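Section 5. Recording Demonstrations: Drive Removal and Insertion

Hollarthorpe Cell Guide

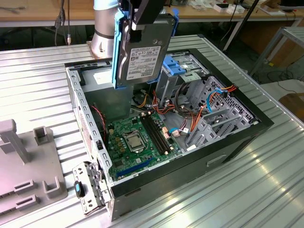
This section covers the recording of teleoperated demonstrations for the drive task set. Complete Section 3 (arm homing and gripper zero) before you start. Demonstrations recorded on an arm that has not been homed in the current session are rejected on upload to Provdale and cannot be repaired afterward.

5.1 Before the session

1. Disconnect the computer from wall power. Hold its power button down for 5 seconds, then release it.

2. Remove the side cover and lay the tower on the ribbed table with the open side up. Seat it so that it does not rock when pressed at any corner.

3. Place the holding fixture to the left of the tower. The gripper must be able to reach both without passing through a joint limit.

4. Move loose cables away from the mouth of the drive cage. Do not tie them down. The learning system needs examples with normal cable variation, and a tidy case in every recording gives a policy that stops at the first stray wire.

5. Open the Gunawan recorder and select the task name from the list. Do not type a new name. A misspelled task is stored as a separate task.

CAUTION: Stamped steel edges inside the case are sharp. Wear cut-resistant gloves for any work by hand, and press Hold on the pendant before reaching in.

CAUTION: Use only drives that have been retired from service. Repeated gripping can damage the drive, and no data on it should be considered safe.

5.2 Recording an insertion

1. Load the drive in its caddy and place it in the fixture.

2. Press Record. Wait for the tone before you move the arm. Motion before the tone is not saved, and the episode will appear to start in mid-air.

3. Lower the gripper over the top of the caddy and close it. Set grip force to level 3. Higher settings bend the caddy rails inward and the drive will bind in the bay.

4. Raise the arm straight up until the lower edge of the drive is clear of the fixture and the case wall.

5. Move over the tower. Keep the drive upright during the move. Pause briefly above the cage so that the approach and the insertion can be separated later.

6. Line up the caddy with the open bay and lower it. If it catches, back out and try again in the same episode. Recoveries are useful and should be kept.

7. Open the gripper, raise the arm clear of the case and press Stop.

8. Mark the episode Success, Recovered or Failed. Use Recovered for any episode that needed more than one attempt and ended with the drive seated.

NOTE: Do not delete failed episodes. They are left out of policy training by default but are used to train the success detector.

5.3 Recording a removal

Removal uses the same steps in reverse order, with one addition. The bay latch must be released before the arm pulls. Release it by hand with the arm on Hold, and press Record only after your hand is out of the case.

5.4 Variation between episodes

Turn or shift the tower slightly after every 5 episodes. After 14 episodes, change to a different drive so that the label and the wear on the metal differ. Leave the camera mount alone – a bumped camera means a new calibration and a new session number.

A full set is 113 episodes for each direction. Sets may be split across sessions and operators. Enter the station code (Nodville stations begin with N) at the start of each one.

5.5 Common faults

Drive slips in the gripper: Clean the finger pads and repeat the gripper zero. Do not raise the force level.

Arm stops above the cage: The force limit has tripped, often on a cable. Press Hold, clear the cable, then press Resume. Mark the episode Failed.

Recorder shows "frames dropped": Stop and discard the episode. Close other programs on the recording computer. If the message returns, go to Section 9.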